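FOR IMMEDIATE RELEASE
4 Jan 2023

Plulard Opens Tool Tidy-Up Program, Starting With the Small Screwdrivers

JARNTON: Plulard, the home storage shop on Abera Street, today announced the Pernura Tidy-Up, a month of bench sessions for people who own plenty of screwdrivers and can never find one. Each session covers a single subject, getting small hand tools off the counter and upright in a tray, handles up, where a person can tell them apart.

The shop asked its customers in December how many loose tools they kept in kitchen drawers. The 316 replies added up to 2,201 tools, a total Plulard finds both impressive and a little sad.

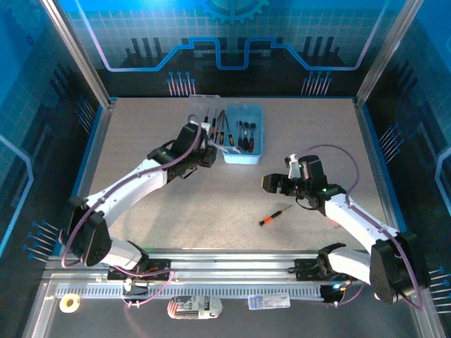 Do I have to sort my tools before I bring them in?
Bring them in whatever bag, box or sock they live in now, and sort them at the bench.

The method is modest. Screwdrivers go in one section, other tools in another, and anything left lying on the work surface at the end has to be put away before coffee. Plulard tested the coffee rule on its own staff, with mixed results. 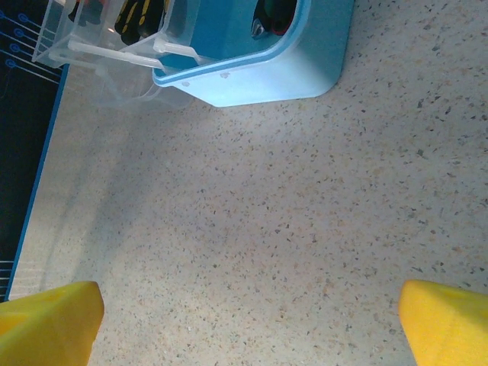

Sessions run 30 minutes and are free, though a place must be booked at the counter. Each visitor gets a clear stretch of bench and is asked to keep it that way for the full half hour. Past attempts at home may be discussed but will not be graded.

Containers will be on sale during the program. Plulard recommends clear plastic for anything you expect to forget you own, and a lid that latches for anything that rolls.
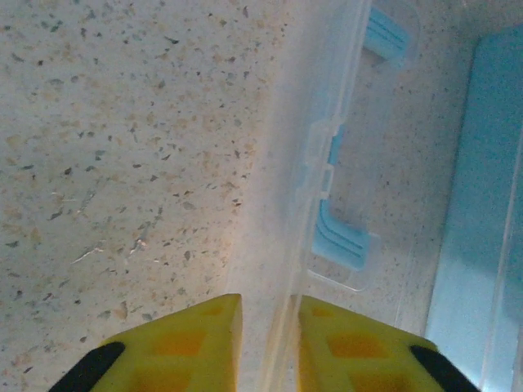 The shop has set aside 200 places. Hammers are welcome but will need their own arrangements, as will anything with a motor. Bookings open today at the Jarnton store during normal hours.

Media contact: Plulard press desk, Abera Street, Jarnton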